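Sorting parts with two arms: notes for new club members

This page covers the parts-sorting task we use in the Dromdale robotics club. Everyone who joins in November works through it before starting on a project of their own. Allow two evenings. The first goes on setting up and teaching the positions, the second on getting a run to finish without help.

The task is simple to state. Loose electronic parts go on the table, and the arms put them away in the small drawer cabinet. One arm looks after the drawers and the other picks up the parts. Which arm does which is up to you, but write it at the top of your log sheet.

Before you switch on

Clear the table of tools, mugs and phones. Check that no cable can catch when the arms swing out to the sides. Find the stop button and agree who is going to stand next to it. That person does nothing else during a run.

Place the cabinet between the two arms with the drawers turned slightly to one side. If it faces straight forward, the drawer arm has to fold its wrist too tightly and will stop with a joint limit error.

Teaching the positions

Start with the drawer arm. Move it by hand until the fingers are level with the middle drawer, then save the position as DRAWER_READY. Save a second one closer in, and a third with the drawer pulled out. Go slowly on the third. If you pull at an angle, the whole cabinet turns and your other positions will be wrong.
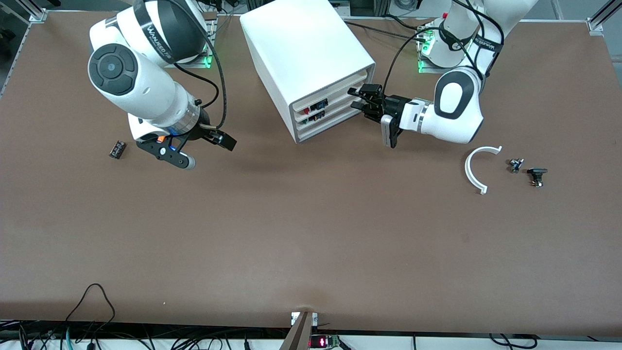 Next, teach the picking arm a safe height above the table. Every move between parts should go through it. Begin with four parts, well spaced, and add more when those work. Flat parts are the hardest, so leave them until last. For anything curved, close the gripper at half speed or the part will roll away.

Set the waiting time after each grip to 3000 milliseconds for the first runs. You can shorten it later. Welington Figueiredo got his down a long way last year, but he had taught all his positions twice.

Running it

Run the program once with no parts out. If both arms return to their start positions, put the parts back and run it again. Stop at once if the two grippers come close to each other in front of the cabinet. The program doesn't check for this. You have to add a wait so that the drawer arm backs off first.

Error 1217 means the gripper closed on nothing. Check the height before you change anything else.

Save your file under your own name and give the log sheet to Heiðrún Ravn. The room is locked at 9 p.m., so begin packing up by half past eight.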